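What Is a Contract?

A page for young readers, ages 8 to 11
By Noel Fajardo

A contract is a promise that the law takes seriously. People make promises all day long. You might promise to feed your cousin's fish or to save someone a seat on the bus. If you forget, your cousin may be upset with you, but no judge will get involved. A contract is different. If a person breaks a contract, the other person can ask a court to help fix the problem.

Grown-ups make contracts more often than you might think. Renting an apartment is a contract. So is a job. Buying a sandwich is a contract too, even though it is over in a minute and no one signs anything.

The parts of a contract

Most contracts have an offer. An offer is when one person says what they will do and what they want for it. Suppose a bike shop called Talavera Cycles says to your aunt, "We will sell you this blue bike for $90." That is an offer.

Next comes acceptance. Your aunt says, "Yes, I'll take it." She has to say yes to the same deal that was offered. If she says, "I'll take it for $70," she has not accepted. She has made a new offer of her own, and lawyers call that a counteroffer. Now it is the shop's turn to say yes or no.

The last part has a long name: consideration. In everyday talk, consideration means being thoughtful. In law it means the thing each side gives up. Your aunt gives up $90. The shop gives up the bike. Both sides give something and both sides get something.

A gift does not work this way. If your neighbor says, "I'll give you my old skateboard next week," and then changes her mind, there usually isn't a contract. You did not give or promise her anything for it.

Does a contract have to be written down?

Many contracts do not. A spoken agreement can count. The trouble with spoken agreements is that people remember them differently. Imagine that Mr. Arnach agrees to paint a fence for Ms. Cimstead. He remembers her saying she would pay him when he finished one side. She remembers saying she would pay when both sides were done. If they had written it down, they could look at the paper.

Some contracts do have to be in writing. Selling a house is one. Houses cost a lot of money and the deal can take weeks, so the law wants the details on paper with signatures.

Signing your name is a way of showing that you agree. It is also why adults are told to read the whole page first, including the small print. A person who signs without reading is usually still held to what the paper says. 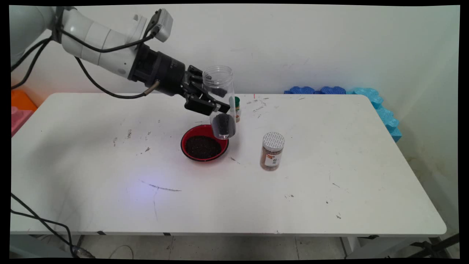

A robotic arm holding a clear plastic jar over a white table.

Can kids make contracts?

Yes, but there is a special rule. In most of the United States, a person under 18 is called a minor. A minor can agree to a contract, but in most cases the minor is allowed to back out of it. The adult on the other side is not allowed to back out for the same reason.

The rule is there to protect young people from deals they may not fully understand. It does have some limits. For things a young person really needs, such as food or a place to live, the minor may have to pay a fair price. A minor who backs out usually has to give back what they got, if they still have it.

This is one reason a store or a website may ask for a parent's permission. They want an adult to make the agreement.

When a contract doesn't count

A court will not help with every agreement. Here are some kinds that can fail:

An agreement to do something illegal. If two people agree to steal a car and split the money, neither one can ask a judge to make the other pay.

An agreement made because of a threat. If someone says, "Sign this or I'll hurt you," the person who signed can ask to be let out of it.

An agreement made because of a lie. If a seller says a watch is real gold and knows it is not, the buyer may be able to cancel the deal.

An agreement that was clearly a joke. A person who says, "I'd give a million dollars for a glass of lemonade right now," is not making an offer.

What happens if someone breaks a contract?

Breaking a contract is called a breach. It does not mean that someone goes to jail. Breaking a contract is usually not a crime.

The first step is to talk. Many problems are solved with a phone call or a letter. If talking does not work, the two sides may meet with a mediator. A mediator is a person who listens to both sides and helps them find an answer they can both accept. The mediator does not pick a winner.

If that fails too, one side can go to court. A judge, or sometimes a jury, listens and decides. Most often the person who broke the contract has to pay money to make up for the harm. This money is called damages. Once in a while, a judge will order the person to do what they promised. That can happen when the thing is one of a kind, like a certain house or a painting.

For smaller amounts of money there is small claims court. The rules there are simpler, and many people go without a lawyer.

Words to know

Acceptance: saying yes to an offer
Breach: breaking a contract
Consideration: what each side gives or promises
Counteroffer: a new offer made in answer to the first one
Damages: money paid to make up for harm
Minor: a person who is not yet an adult under the law

Something to try

Write a contract with someone at home. Pick something small, such as washing the dishes for 2 nights in exchange for choosing the movie. Write down who is agreeing, what each person will do, and when. Read it out loud together before you both sign. Then look for anything you left out. Does "washing the dishes" include the pans? What happens if one of you gets sick?

Last updated 3 January 2019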